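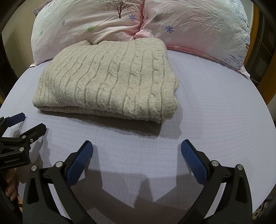
What Are Counterfeit Goods?

A counterfeit is a copy that pretends to be the real thing. Somebody makes a toy, a shoe or a phone charger, puts another company's name on it without permission, and sells it as if that company had made it. People also call these things fakes or knockoffs.

Making and selling counterfeits is against the law in most countries. It is a kind of stealing, even though no one has broken into a store. The thing being stolen is the name.

Why does a name matter?

Think about your favorite brand of markers. You know they work, so when you need new ones you look for the same name on the box. The company spent money testing the ink and choosing safe colors. It built up its name over many years.

A name or a logo that belongs to a company is called a trademark. The company can register it with the government. After that, other businesses are not allowed to print it on their own products unless the owner says yes.

A copier skips all the testing. The box may look the same, but you have no idea what is in the ink.

What kinds of things get copied?

Almost anything that sells well. Sneakers, handbags and watches are the ones most people have heard of, but inspectors also find fake batteries, toothpaste, perfume, car parts, sunglasses, bike helmets, trading cards and medicine.

Some fakes just fall apart quickly. Others can hurt people. A helmet made from weak plastic may crack when it should protect your head. A fake charger can overheat and start a fire. Fake medicine may have the wrong ingredients, or none that do anything. Toys can have small pieces that come off too easily, or paint with lead in it.

How do fakes travel?

Many counterfeits are made in one country and sold in another. To get there they have to cross a border, and at the border there are customs officers.

Customs officers check goods coming into a country. They look at what is inside, where it came from and whether the right taxes have been paid. They work at seaports, airports, roads and mail centers.

Big loads of fakes come by ship, inside metal shipping containers. A container is as long as a large truck trailer and can hold thousands of pairs of shoes. Smaller loads come through the mail, one package at a time. Online shopping has made the second way much more common.

How do officers choose what to check?

A busy port handles far too many containers to open them all. Officers have to choose.

They start with the paperwork. Every shipment has a list that says what is inside, how much it weighs, who sent it and who will receive it. If something on the list looks odd, the shipment gets a closer look. A load marked "paper plates" that weighs as much as a load of car engines is odd. So is a company that has never bought shoes before and suddenly orders a whole container of them.

Next comes the X-ray. It works like the machine your bag goes through at the airport, only much bigger. A truck can drive right through one. The officer sees shapes on a screen and compares them with the list.

If there is still a question, the container is opened and the boxes are checked by hand.

A case from Harkov

In August, officers at the port of Harkov stopped a container that was supposed to hold kitchen towels. The X-ray showed rows of small, solid shapes behind the first few boxes. When the officers unloaded it, they found towels at the front and 61 cartons of copied toy cars at the back.

The officers sent 5 of the cars to a laboratory. The wheels on 2 of them came off during a simple pull test, which means a small child could have put them in his or her mouth. The whole load was held and later crushed.

A different case, in Postska, started at a mail center. Workers noticed that 54 packages with different senders' names all had the same handwriting on the labels. Each one had a single fake watch in it.

How can they tell it is fake?

Some copies are easy to spot. The brand name is spelled wrong, or the logo is upside down. Others are very good, and officers need help.

Companies teach officers what to look for. At the training center in Skollville, new officers handle real and fake items side by side. They look at:

Stitching. Are the stitches even, or are there loose ends?
Labels. Is the printing sharp? Are the washing instructions spelled correctly?
Packaging. Does the box fit the product?
Serial numbers. Many real products each have their own number. If every box has the same one, something is wrong.
Smell. Cheap glue can have a strong smell.

Some companies also add hidden marks, such as a thread that glows under a special light. They keep these secret so that copiers cannot add them too.

What happens to the fakes?

First the officers seize them. To seize something means to take it and keep it under the law. They tell the company that owns the trademark, and the company says whether the goods are real or not. The person who ordered them gets a chance to answer.

If the goods are fake, most are destroyed. Shoes and bags are shredded. Plastic may be melted down and recycled. In Fajardo, the cloth from shredded bags has been used as stuffing for punching bags.

Sometimes clothes are given to people who need them, after the false labels have been cut off. This only happens if the clothes are safe and the company agrees.

The people who made or sold the goods may have to pay a fine or go to prison.

How can you avoid buying a fake?

Ask an adult before you buy anything online. Check the price in a few places. If one seller is asking far less than all the others, be careful. Read the reviews, and see if the seller lists a real address.

If you already have something you think is a fake, stop using it if it plugs in, goes on your skin or is meant to keep you safe. Show it to an adult, who can report it to the store or to the customs office.

Words to know

Counterfeit: a copy made to fool people
Customs: the government office that checks goods crossing a border
Seize: to take something and keep it under the law
Shipment: a load of goods sent from one place to another
Trademark: a name or logo that belongs to one company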